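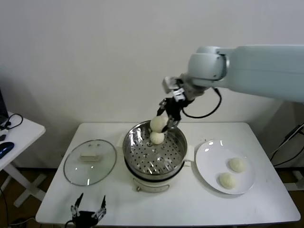
Ticket #258
Gripper lets go of bun before reaching plate
Project: Breakfast Task (Treloar student challenge)
Opened by: Wurkonis, Indcombe robotics club
Component: Gusano, grasp module
Priority: High (was Low until lunch)
Status: Resolved, with one leftover

Summary
The arm goes into the steamer, closes on a bun, lifts it, clears the rim, and then opens its fingers partway to the plate. The log reports the grasp as successful. The bun disagrees.

Steps to reproduce
1. Glass lid off and flat on the table, left of the cooker. Plate on the right.
2. Buns on the steamer tray.
3. Start the transfer routine with default settings.
4. Watch the first pickup go beautifully and call people over.
5. Watch the second one.

Expected
Bun ends up on plate.

Actual
Bun ends up on table, on floor, or back on the tray, which the scoring script counts as "returned to start" and logs without comment.

Already tried
Restarted Gusano. Restarted the laptop. Reseated the cable at the wrist. Slowed the arm down until a full run took longer than the club meeting. Swapped which bun goes first. None of it helped, although the slow run was very relaxing.

--- Comment 1, Gusano support desk
Please attach the grasp log and your config file. Does it also happen with a rigid object?

--- Comment 2, Indcombe robotics club
Both attached. With a tennis ball it works every time. We would enter the tennis ball, but the Treloar rules say food.

--- Comment 3, Gusano support desk
Thanks. Your hold_timeout is set to 2,000 ms. When the finger position keeps changing after the close command, the module waits out that timer, decides it never got a stable grip, and opens. A ball stops the fingers at once. A bun keeps giving a little, so the fingers keep creeping. The "success" line is written at lift and never updated. We agree that this is unhelpful.

Try:
settle_mode = soft
creep_tolerance = 4
Leave the timeout alone for now.

--- Comment 4, Indcombe robotics club
Changed both. It no longer drops anything. It also no longer lets go of anything. The arm carried a bun to the plate, lowered it, and stayed there holding it like a doorknob until we hit stop. Progress, we suppose.

--- Comment 5, Gusano support desk
In soft mode the release step needs its own flag. Set release_confirm = false. It's on the settings page, under "Advanced," below the part where everyone stops reading.

--- Comment 6, Indcombe robotics club
We stopped reading there too. Flag set. Pickup, carry and release all work now, from either spot on the tray. We ran it through Saturday's practice with fresh buns and with the old ones, which have gone wrinkly and are no longer anyone's snack.

New problem while we're here. The next part of the task is putting the lid back on, and the handle detector keeps choosing the handle on the side of the cooker. It's nearly the same color as the one on the lid. Last try, the arm took hold of the cooker handle and began, very politely, to lift the whole appliance. Stop button again. 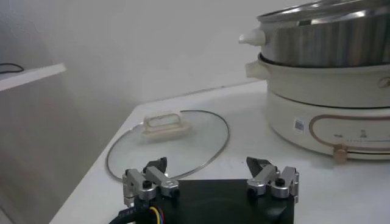 Wrist camera, fingers open. Lid and its handle to the left, cooker to the right.

--- Comment 7, Gusano support desk
Your detector is matching on color and rough shape, and there is more than one good answer in view. Two options: limit the search region to the left side of the cooker, or require glass around the handle before accepting it. The second is better and takes longer to set up. Please open a separate ticket for it so this one can close.

--- Comment 8, Indcombe robotics club
We used the search region. Yes, we know. It finds the lid handle as long as the lid stays on the left, so there is now a strip of tape on our checklist that says LID LEFT, and a second strip that says whose left.

Separate ticket to follow once we've agreed on a title. The current favorite is "Arm wants to adopt cooker."

--- Resolution
Cause: hold_timeout expiring on soft objects; release blocked in soft mode.
Fix: settle_mode = soft, creep_tolerance = 4, release_confirm = false.
Leftover: success line still written at lift. Passed to the logging team.
Closed by: Gusano support desk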